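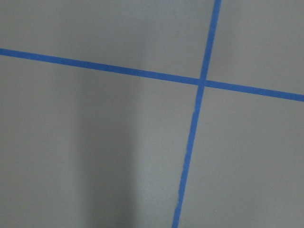

La colección Fadero documenta el marcado de superficies de trabajo con cinta adhesiva de pintor en aulas, talleres y zonas de preparación de pedidos. Su objeto es el trazado: dónde se coloca la cinta, cómo se cruzan las tiras y qué zonas quedan delimitadas. Se admiten como válidos los trazados hechos a mano, sin escuadra ni plantilla. Dos tiras azules sobre una superficie gris mate, cruzadas en ángulos que no llegan a ser rectos y con una de ellas ligeramente curvada en su mitad inferior, constituyen un registro correcto de la clase «cruz» y no deben descartarse por falta de precisión geométrica.

Versión y fecha
Versión 2 de la ficha. Publicada el 1 de enero de 2024. Sustituye a la versión distribuida en diciembre, que no distinguía entre cruces y esquinas.

Contenido
La colección reúne 3895 registros, de los cuales 3602 cuentan con anotación revisada. Los restantes se entregan sin etiqueta de clase y figuran en la carpeta «pendientes». Cada registro consta de una imagen en color y de una entrada en la tabla de anotaciones. La clase «cruz» comprende 1495 registros revisados.

Clases de trazado
Línea: una sola tira, recta o curva.
Cruz: dos tiras que se superponen en un punto y continúan a ambos lados de este.
Esquina: dos tiras que se encuentran por un extremo.
Recinto: tres o más tiras que cierran una zona.
Otros: restos de cinta, tramos sueltos y trazados no clasificables.

Campos de la tabla
clase: una de las cinco anteriores.
color_cinta: color dominante de la cinta.
fondo: color y acabado aparente de la superficie. El material solo se consigna cuando lo ha comunicado la entidad participante.
borde: regular, irregular o mixto.
zonas: número de regiones visibles que delimita la cinta.
notas: texto libre en español.

Criterios de anotación
La clase se asigna por la disposición de las tiras, con independencia de su orientación. Una cruz inclinada sigue siendo una cruz. Las regiones pueden tener tamaños desiguales y se cuentan aunque el borde de la imagen las interrumpa. El valor «mixto» del campo borde se reserva para los trazados en que una tira presenta el canto limpio y otra, o un tramo de la misma, ondulaciones. No se anota la finalidad del marcado, salvo que conste en la hoja de recogida.

Procedencia
Los registros proceden de 26 espacios adheridos al programa Zenavbridge. La coordinación de la recogida correspondió a Hulme y la revisión de las anotaciones, a Dralo. Los nombres de los centros se han suprimido de la tabla.

Limitaciones conocidas
Predominan los fondos lisos y los tonos grises. La cinta de color claro sobre superficie clara está poco representada. La colección no incluye medidas físicas, por lo que no permite calcular anchuras de cinta ni distancias reales entre tiras.

Condiciones de uso
Se autoriza el uso con fines docentes y de investigación, con mención de la colección y de la versión empleada. La redistribución parcial debe conservar esta ficha. Las correcciones se remitirán a la coordinación mediante el formulario incluido en la carpeta «incidencias», con indicación del registro y del campo afectado.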